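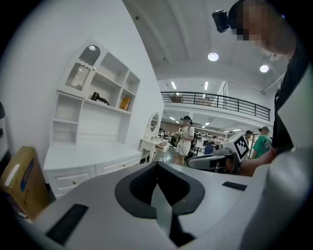
According to the purchasing lead at Tevex, the gripper is the cheapest line on the sheet, and it was the line that took the longest to approve. "Everybody wants to argue about the hardware they can hold," she says. "Then they sign off on storage without reading it."

Tevex is planning its second year of hand-held data collection, and the budget was due in January. It went in late. She would rather talk about why than about the total, which she won't give.

The first year was bought in pieces. A pair of hand-held grippers came from Getow, then another pair, then a box of spare pads and markers when the first ones wore out. Head cameras came from a different supplier and arrived without the right mounts. Each order carried its own freight, and each one needed its own form. "We paid for shipping 11 times," she says. "I went back through the invoices and counted, and I wasn't happy with myself."

This time the hand-held units are going on one order, with the spares listed beside them. She asked the operators what breaks. They told her cables first, then straps, then the printed markers, which scuff at the corners and stop being read properly. The bodies themselves hold up well. So the new budget has fewer complete grippers than the engineers asked for and a lot more small parts, including 500 printed markers, which cost next to nothing when bought in that quantity.

Batteries were harder. A session runs 60 minutes, and the head cameras in the current kit don't reliably last that long. The engineers wanted a newer model. She priced it against a second set of batteries and a charging cabinet and chose the batteries. "If the camera changes, the calibration changes, and then I'm paying for somebody's week," she says. "That never shows up in the quote."

The arm is a separate matter. Tevex had two bids for a bench-mounted arm, one from Getow and one from Drirkach. Getow was lower on the day. Drirkach included the controller, the training and four years of service, and would hold its price until the end of the financial year. She put both into the same spreadsheet with the same headings and made each supplier fill in the blanks. It took several emails. Getow's number went up once the controller was in it, and the gap closed to something she describes as lunch money.

She hasn't signed either one. The Feng project, which would use the arm most, is still deciding how much weight it needs to lift, and she says she has been caught before by buying to a guess. In the meantime the collection work goes ahead with people's hands, and the money for the arm sits on its own line where it can't be borrowed for travel.

Asked what she would tell a smaller group starting from nothing, she says to rent floor space before buying furniture for it, and to ask for the price of the spares on the same day as the price of the machine. "Some of them can't tell you," she says. "I'd want to know that early."

The next review is after the Feng figures come in. She expects to be asked about the gripper again.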